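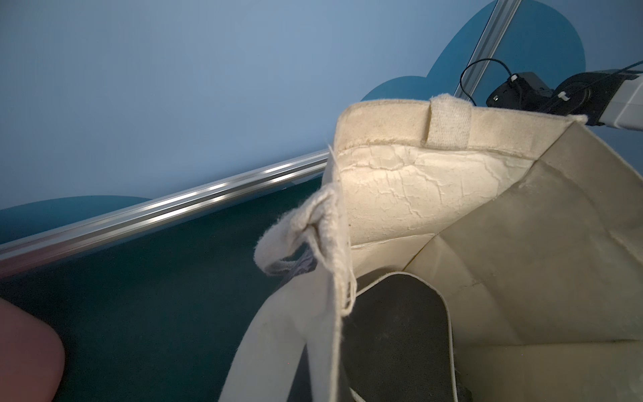 4.2 Keeping the grasp target when the bag gets in the way

Soft bags gave our planner more trouble than anything else we asked of it, and we would like to be open about that. The rim sags, the handles flop wherever they please, and the wrist view fills up with canvas just when the arm needs to know where to go next. Flokance, our planning layer, therefore keeps a small memory of the opening, built from the overhead view and refreshed at 20 Hz, and it lets the wrist camera correct that memory only when the rim is in sight. We trained the rim detector on 3,000 labeled views and tested it on 107 packing runs.

Figure 3. The two-arm cell with the table-tennis packing task. The left gripper is over the left edge of the open tote, and the right one is at the purple paddle cover.

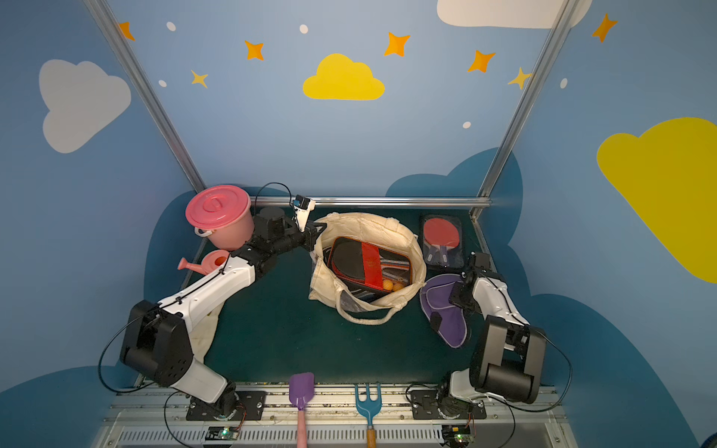 4.3 Sharing the table between two arms

Each arm asks Flokance for a patch of space before it moves, and gives it back afterward.

Comments (2)

Does the memory reset if the bag tips over?

Lovely read, thank you! Will the rim labels be shared too?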